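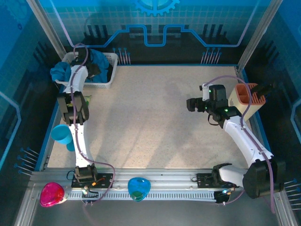

White slotted basket on a speckled worktop, blue-patterned wall behind.

Flidach Kitchen Words

A word list with sound clips, covering the names people in the Flidach valley use for everyday kitchen things: pans, cloths, crusts, lids, the bit of dough left in the bowl. It has 196 headwords, collected from 17 households in Orent, Pemar and the farms between them, and 183 of those headwords come with at least one clip of somebody saying the word in a sentence.

If you like finding out that the next village along has a completely different word for a colander, you are in the right place. We have had a wonderful time putting this together and would love to see it used!

What is in the folder

words.csv
One row per headword. This is the file most people want.

clips
Short sound files in WAV, named after the headword and the household, so mullock_h04.wav is household 4 saying "mullock". Most are a few seconds long. A couple run on because the story was too good to cut.

households.csv
One row per household, with the place, the age band of the main speaker and whether they grew up in the valley. No names or addresses.

notes.txt
Everything that would not fit in a column. Read it with a cup of tea.

prompts.txt
The questions we asked, in the order we asked them.

Columns in words.csv

word: the headword, in the spelling most of the speakers preferred.
other_spellings: separated by semicolons. Some of these are from old recipe books and shopping lists that people kindly let us copy from.
meaning: a short gloss in everyday English.
kind: one of tool, vessel, cloth, food, mess, action, other. "Mess" started as a joke between us and ended up one of the fullest groups, so it stayed.
households: the household numbers where the word was known, separated by semicolons.
used_or_known: "used" if at least one speaker still says it, "known" if people only remember somebody else saying it.
sentence: a sentence from a clip, typed out as said.
clip: the file name, or blank.
checked_by: initials of whoever listened again.

A few sample rows, written out

mullock. The scrapings left round a mixing bowl. Kind: mess. Used in both Orent and Pemar. "Leave us the mullock, it's the best part."

drabbing. Drying up with a cloth that is already too damp to be any good. Kind: action. Used in Pemar, known in Orent. "You're only drabbing it, fetch a clean one."

sipper. A colander or any basket with holes that you drain things in. Kind: vessel. Used on the farms. In Orent the same thing is a "leaker", and people feel strongly about it.

heel-lid. A lid that does not belong to the pan it is sitting on. Kind: vessel. Used everywhere we went, which surprised us, as we had never seen it written down.

cobbet. The crust end of a loaf, but only if it is the second end. The first end is a "starter". Kind: food. Two households told us firmly that both ends are cobbets and there is no such thing as a starter.

How it was collected

Rocío Arroyo and Babak Naseri did the visits. They sat in people's kitchens with a small recorder on the table and a printed list of nearly 200 prompts, most of them very plain: what do you call this, what do you call it when this happens, did your parents call it anything different. Things from the drawer came out as needed. We found early on that pointing at a real object works far better than describing one, and that opening the drawer under the sink gets you ten words you had not thought to ask for.

Golnar Dehghan typed everything up and worked out the spellings. Kourosh Ranjbar cut the clips and built the files. Azadeh Mazandarani listened to every clip again against the typed sentence, on headphones, over a long string of Wednesday evenings, and caught a good many slips. Her favourite was a "word" for a butter dish that was really a man calling his dog. We have left that clip out of the folder, though it is written up in the notes.

Speakers were told what the list was for before we started and could ask us to drop anything afterwards. Four clips were dropped that way, and they are gone for good, with the rows kept if the word was also known elsewhere.

Spelling

Hardly any of these words have a settled spelling. Our rule was to ask the speaker to write the word down if they were happy to, then go with the version that came up most. Where there was a tie, Golnar picked the one that gives a stranger the best chance of saying it properly. Please keep the other_spellings column if you reuse the list! It was a lot of work and some of those spellings are lovely.

The double letters are a muddle. Pemar people tend to write two t's at the end of things and Orent people write one, and we did not try to even this out.

Sound quality

Kitchens are noisy places. You will hear kettles, fridges, a budgie (household 9), and one very loud clock. We did not clean any of this up, partly from lack of skill and partly from liking it. The volume has been levelled so that you do not have to keep reaching for the dial, and silence has been trimmed from both ends. If you are studying the sounds of the speech closely, write to us and ask for the unlevelled versions.

Household 12 was recorded on a phone after the recorder's battery ran out. Those clips sound thinner than the rest.

What it is good for

Teachers in the valley have used the list for a lesson where pupils take ten words home and ask their grandparents about them - several of the best additions came back to us that way. It also suits anyone making a local glossary, a quiz night round, a tea towel, or a small study of how words differ over short distances. The food words would sit nicely beside a recipe collection.

What it is less good for

Counting how common a word is. Seventeen households is a small number, and we went where we were invited, so there are a lot of keen bakers in here and not many people who live on toast. Please do not say that a word is dying out on the strength of our "known" label. It means only that the people we met did not say it themselves.

It is thin on younger speakers. It has almost nothing from the new houses on the Rathore side of Orent, where people have moved in from all over and surely have kitchen words of their own. We would like to fix that.

The list is about kitchens. Words for the yard, the dairy and the wash-house turned up all the time and are sitting in a separate pile for now.

Known problems

Rows for "swilly" and "swillet" may be the same word. Household 3 says they are, household 6 says a swillet is smaller.

The kind column is a bit rough where a word is both a tool and what you do with it. "Scrat" is down as a tool, but you can also scrat a pan.

Some glosses say "pan" where the speaker meant a baking tin. We fix these as we find them.

If you open words.csv in a spreadsheet program, check that the household numbers have not been turned into dates. They have been in two copies sent back to us!

Changes

The September update added the Pemar farm words, merged three doubled-up rows and put in the missing clip for "heel-lid". The household numbers were left alone, so older notes of yours should still match.

Sending us words

Please do. Send the word, what it means, where you or your family picked it up, and a sentence with it in. A recording is a treat but you do not need one. Words from outside the valley are welcome as well and go into notes.txt under the place they came from, with the headword list kept for Flidach.

Corrections are just as welcome. If you grew up saying one of these and we have got it wrong, tell us how it should go and we will add your version beside the one we have.

Terms of use

Free to use, copy and change, in class, at home or in print, as long as you mention Flidach Kitchen Words somewhere people can see it. Please do not try to work out who the speakers are, and please do not post the clips on their own without the word and its meaning next to them.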